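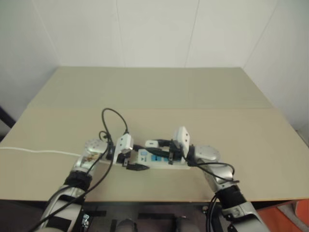 3.2 Where people put things down

I should say at the start of this section that I came to the topic by losing my own keys. I had moved into a flat in Kutmont in October, and for weeks I kept putting them somewhere new (the windowsill, the bread bin, once inside a boot). In-ho Yeom, who shares my office, told me to stop moaning and start a diary, and that diary grew into the study I'm reporting here!

We asked 151 people in Kutmont to write down where they left their keys each evening for 9 evenings in a row, and then to tell us where they thought they usually left them. I'd expected the two answers to match pretty well. They didn't, and the gap was widest for people who owned a proper key hook and were rather proud of it. One man wrote "hook, always" on his form, and his diary has the hook down for a single evening.

Figure 1 has a plain tabletop in it, and the flat surface is what I want to talk about next. Heo's older work on household clutter treats tables as places where things get used. Our diaries read differently to me. People wrote about the table as a sort of waiting room, with keys set down there "for a minute" on the way to somewhere else, and still there at breakfast. Ro-un Shin coded all of these entries separately from me, and we disagreed on 7 of them, mostly over whether a kitchen worktop ought to count as a table. (I said no. I lost.)

I'm a bit wary of making too much of this. Most of our people lived alone or with one other person, and a busy family home may well work another way. The forms also went out on 15th March, so coats were still on and plenty of keys simply stayed in pockets, which we coded as "not put down". I would love to see the same diary kept in summer.

Figure 1. Tabletop made of two overlapping light tan boards, against white walls, with two robot arms reaching onto it.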